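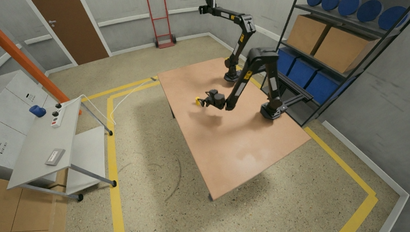
A workshop table with a light orange-tan top, shown in a computer rendering.

Ferenc Erdős keeps his repair tickets in a shoebox. Each one has a name, a phone number, and a line or two about what the customer thinks is wrong. "Wobbles" is the most common entry. "Wobbles again" is the second.

Erdős repairs furniture in Moffat, a river town that used to make it. The Drultar Chair Company ran three shifts here in its best years and sent dining sets by rail to department stores up and down the coast. The plant closed, the rail spur was pulled up, and most of the building became storage units. Erdős rents the old finishing room, on the side that gets the morning light. He opens at 8 and stops taking calls at 6.

Most of his work is chairs. A table can stand in one spot for forty years and be wiped down once a day. A chair gets dragged, tipped back, stood on to reach a light bulb, and sat on by people who drop into it all at once. The joints where the side rails meet the back legs take the worst of it. When the glue lets go there, the owner usually feels it as a small shift to one side and ignores it for a year or two.

"People bring them in after somebody has gone down on the floor," Erdős says. "Before that, they just give that chair to the kids."

The repair is slow but not difficult. He knocks the chair apart with a rubber mallet, marks every piece with tape, and scrapes the old glue off the tenons. Older Drultar chairs were put together with hide glue, which softens with heat and moisture and comes away clean. Chairs from the last years of the plant are harder. By then the company had changed to a white glue that soaked into the wood, and new glue will not hold on top of it. Those joints have to be cut back to bare wood and sometimes built up again with a thin slip of maple.

Then there are the earlier repairs. Erdős has pulled out drywall screws, roofing nails, picture wire, and in one case a folded matchbook wedged into a mortise. He dislikes screws the most. A screw holds for a while, then splits the leg along the grain, and a split leg costs more than the whole job would have.

He charges by the joint. A plain reglue on a side chair comes out at less than a new one from a big store, though not by much, and he tells people so. Some take the chair home again. Others leave all six and ask him to call when they are ready, which in the fall can mean a long wait. October is his busiest month. Families pull the extra chairs down from the attic to get ready for Thanksgiving and find out what the summer heat did to them.

The town has a mixed memory of the plant. The pay was steady and the dust was bad. Men who worked the lathes lost hearing early, and the women in the caning room had hands that ached by the time they were forty. Still, nearly every house in Moffat has a Drultar chair in it somewhere, often a second that was sold at the gate with a knot in the seat or a spindle a shade too dark. The model most people own is the Watutia, a plain bow-back with 9 spindles. Collectors were never interested in it. The Forura, a heavier armchair with a carved top rail, was the one the company put in its advertisements, and a good pair of those can bring $2,000 at auction.

Erdős has one of each in his own kitchen. The Forura stays by the wall with a stack of newspapers on it. "It's too wide for the table," he says. "My wife bought it before we measured."

He learned the trade from an uncle who fixed church pews and had little to say while doing it. He has not had an apprentice since the last one left to frame houses for better money. A few people come by on weekday evenings to use his clamps, and he lets them, as long as they wipe up the squeeze-out before it dries.

For anyone who wants to try a loose chair at home, his advice is short. Take the joint fully apart. Running glue into the crack does very little — it sits on the surface and makes the next repair harder. Clean the wood until it looks like wood. Put the pieces together dry first and check that all four legs touch a flat surface. Use enough clamp to close the gap and no more, then leave the chair alone until the next day.

He will also look at a chair for free if it is brought to the side door. The front one sticks.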